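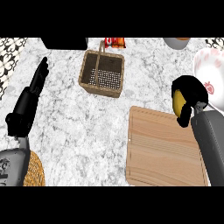
Our two-armed kitchen cell in simulation, with the right hand holding the fruit (a lemon, most likely) and the basket in the middle of the worktop.

Buying a two-armed robot: your questions answered
Last updated 21 November 2021

I get a lot of emails about the kitchen cell at Janau, and most of them are really about money. Fair enough! I did the planning and the buying for it, so I've pulled my usual replies together on one page. If you're putting together a budget for something similar, start wherever you like.

Did you buy the arms first or the software first?

Software first, by a long way. We set up the whole worktop in simulation before I'd asked for a single quote, and I'd do it that way again tomorrow. You can move a virtual arm along the counter for nothing. Moving a real one means unbolting it, drilling new holes and finding out the cable's too short (I speak from a previous job).

Do I need two arms?

Maybe not. If your job is picking one thing up and putting it in one place, a single arm will do it and you'll save a fortune. We wanted one hand to steady a basket while the other puts fruit in, and that's hard to fake with one arm. Write down the jobs you want done, then cross out the ones you only added because they sounded fun. If everything left on the list can be done one-handed, there's your answer.

Why hands with fingers and not a plain gripper?

This was the biggest argument of the whole project. Fingers cost more, break more and take longer to set up. They also wrap round a rounded thing like a lemon very nicely, and they cope with basket handles. We priced both, from Corix for the simple two-jaw type and from Lelto for the hands, and the gap was big enough that I went for a walk before sending it upstairs. If all your items are boxes, please just buy the jaws.

What do you put on the virtual worktop?

Ordinary kitchen stuff. We've got a marble top, a wooden chopping board with a groove round it, a wicker basket with a handle, a white bowl with a little strawberry painted inside, a round woven mat and a few other bits. I'd push you towards mess. A bare table makes every arm look brilliant, and then you buy one and it can't get past the bowl.

How much should I set aside for the small things?

More than you have! Our line for mounts, cables, spare fingertips and a decent emergency stop came to £1,164, and my first draft of the budget had no such line at all. Delivery was on top. So was the electrician.

How long did the buying take?

We started looking at suppliers in October and I'd hoped to have everything ordered in a fortnight. It took 11 weeks from first phone call to signed order. Quotes were slow, and one supplier sent us a price for the wrong arm twice. Put the wait in your plan and tell your boss about it early.

Can the simulation tell me if an arm is long enough?

Yes, and it's the thing I trust it for most. Put your furthest item at the back of the counter, put your nearest one right by the base, and see if the hand gets to both without the elbow doing something horrible. We dropped one model from our shortlist this way.

What I don't trust it for is grip. A simulated hand holding a fruit is a good sign, but skins, weights and squashiness are all guesses somebody typed in. Ask the supplier for a loan of the hand, or at least a demo with your own shopping on the table.

Is it worth paying for a support contract?

For the first year, I think so. We took the basic one from Tavares, who did our installation planning, and I've used it more for daft questions than for faults. Check whether the hands are covered as well as the arms, as they were listed separately on ours and I very nearly missed it.

Should I buy second-hand?

Arms, possibly. Ask for the running hours and the service record, and make sure the controller comes with it. Hands, I wouldn't. They wear in places you can't see.

What would you leave out if the budget was cut?

I'd drop the fancy worktop and the second camera, then go down to one arm with a plan to add the other later. Leave room for it on the bench and buy the bigger power supply now. I wouldn't touch the safety money or the training days.

Can I see your spreadsheet?

You can have a blank copy, just use the contact form and say which kind of work you're planning. It has 9 tabs and I'm sorry about the colours. The prices are taken out because the suppliers asked me to, but the headings are all there, including the electrician.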